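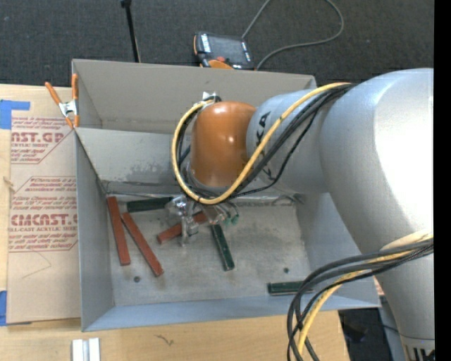
Vaciado de contenedor con piezas rectangulares en dos colores. Célula de pruebas de Tundstead.

Flinda Pick 4
Software de percepción y planificación para vaciado de contenedores

Flinda Pick es el paquete de Flundberg para la extracción de piezas en desorden con robots industriales de seis ejes. Reúne en un solo proceso la segmentación de la nube de puntos, la estimación de pose, la selección del agarre y el cálculo de una trayectoria libre de colisiones hasta el punto de depósito. Se ejecuta en un PC industrial externo y se comunica con la controladora del robot por Ethernet. La controladora conserva en todo momento las funciones de seguridad.

La versión 4 sustituye el planificador anterior e incorpora el modelo de cableado externo descrito más adelante.

Percepción

El módulo de percepción trabaja con nube de puntos organizada e imagen de color registrada. Cada referencia se da de alta a partir de un modelo CAD (STEP o STL) o, en piezas prismáticas sencillas, introduciendo las tres cotas y la tolerancia. No requiere reentrenamiento para geometrías de esta última clase.

Cuando dos referencias comparten geometría y se distinguen por el color, la clasificación se hace después de la estimación de pose, sobre los píxeles de la cara visible ya delimitada. De este modo, una mancha o un arañazo en la chapa del contenedor no entra en el cálculo. Los taladros del fondo se declaran en la plantilla del contenedor y se excluyen de la búsqueda.

Las piezas parcialmente ocultas se conservan en la lista de candidatos con una puntuación reducida. El umbral mínimo de superficie visible es configurable por referencia.

Selección de agarre

Para cada pieza localizada se genera un conjunto de agarres a partir de la geometría de los dedos y de la carrera de la pinza. El conjunto se filtra por este orden:

1. Alcance y singularidades del brazo.
2. Colisión de los dedos con piezas vecinas.
3. Colisión de muñeca y herramienta con las paredes.
4. Profundidad de inserción respecto al fondo.

El filtro evalúa hasta 348 agarres candidatos por ciclo. Si no queda ninguno válido, el sistema puede solicitar una nueva captura, ejecutar un movimiento de separación o avisar al operario, según la estrategia definida en el proyecto.

Las piezas apoyadas contra una pared o cruzadas entre sí son el caso más frecuente de rechazo. El parámetro WALL_CLEARANCE fija la holgura mínima; reducirlo aumenta el número de piezas accesibles a costa de exigir una calibración más fina del contenedor.

Planificación y cableado externo

El planificador calcula aproximación, cierre, retirada y traslado como una única consulta, de forma que un agarre sin retirada posible se descarta antes de mover el robot. El tiempo máximo de cálculo viene fijado de fábrica en 500 ms. Agotado el plazo, se toma el siguiente candidato.

En brazos con mangueras y cables guiados por el exterior, el modelo rígido del robot es insuficiente. Flinda Pick 4 añade volúmenes de barrido asociados a cada tramo de cable - longitud libre, puntos de fijación y radio mínimo de curvatura - y los comprueba contra el borde del contenedor. También limita el giro acumulado del último eje, con preferencia por la solución simétrica del agarre cuando la pieza lo permite.

"En la mayoría de las células que revisamos, los dedos pasan y el mazo de cables roza el borde", señala Begoñe Aguirre, responsable de planificación de movimiento. "El integrador acababa levantando la retirada a mano y perdía tiempo de ciclo en todas las piezas."

Los volúmenes de cable son una aproximación conservadora. No sustituyen la verificación en velocidad reducida durante la puesta en marcha.

Calibración

Se incluyen asistentes para calibración cámara-robot (cámara fija o en muñeca), centro de herramienta y posición del contenedor. El asistente de contenedor ajusta el plano del fondo y los cuatro bordes superiores, y admite contenedores ligeramente deformados. Hooman Nikzad mantiene la guía de calibración, disponible en la zona de descargas con acceso de cliente.

Simulación y registro

Cada ciclo puede guardarse con nube de puntos, candidatos, motivo de descarte y trayectoria. El reproductor permite repetir el ciclo fuera de línea con otros parámetros. La biblioteca de ensayo suministrada contiene 1088 capturas de contenedor para pruebas de regresión.

Requisitos

Sistema operativo: Linux de 64 bits con núcleo de tiempo real recomendado
Memoria: 32 GB
Interfaz con el robot: Ethernet, controlador específico por fabricante
Interfaz con PLC: PROFINET u OPC UA
Licencia: por célula, llave física o servidor de licencias

Distribución

La integración y el soporte en primera línea corren a cargo de Arabzadeh. Para solicitar un estudio de viabilidad, envíe el modelo CAD de la pieza, las cotas interiores del contenedor y el tiempo de ciclo requerido. La próxima actualización de mantenimiento está prevista para octubre.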